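Textbooks > Applied Automation > Chapter 7
Category: Buying and Reviewing Kit
7 min read

Chapter 7: The Sorting Kit on Trial

Morkness sells its starter kit for $3,922, blocks extra.

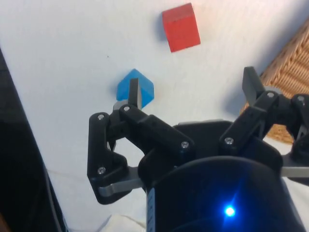 Fig. 7.1 Two cubes, one gripper.

The brochure promises "effortless tidying". Your toddler makes no such claim.

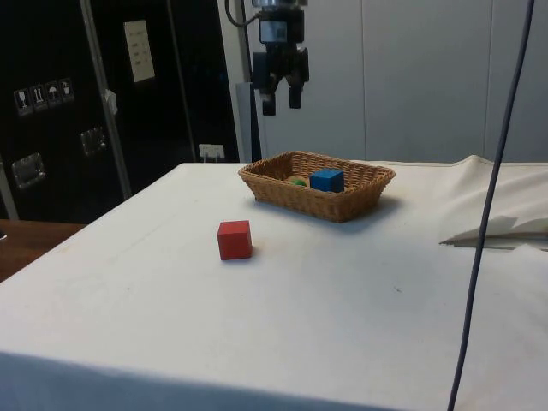
Barbosa wrote back that the manual's 34 pages on setup could have been 3.

We agree, and would keep the page on grip width,

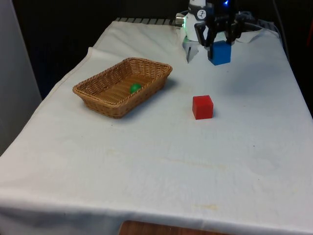 along with the one on returns. Read both before you sign anything.

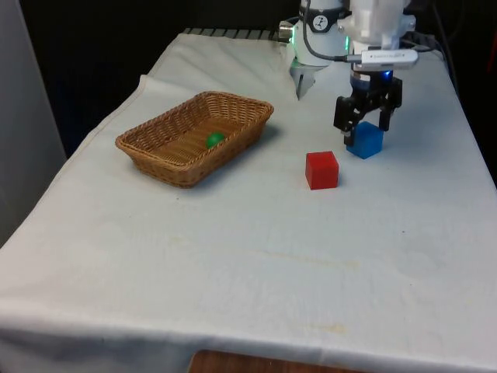
7.1 What the Quote Leaves Out

Start with freight from Idatport.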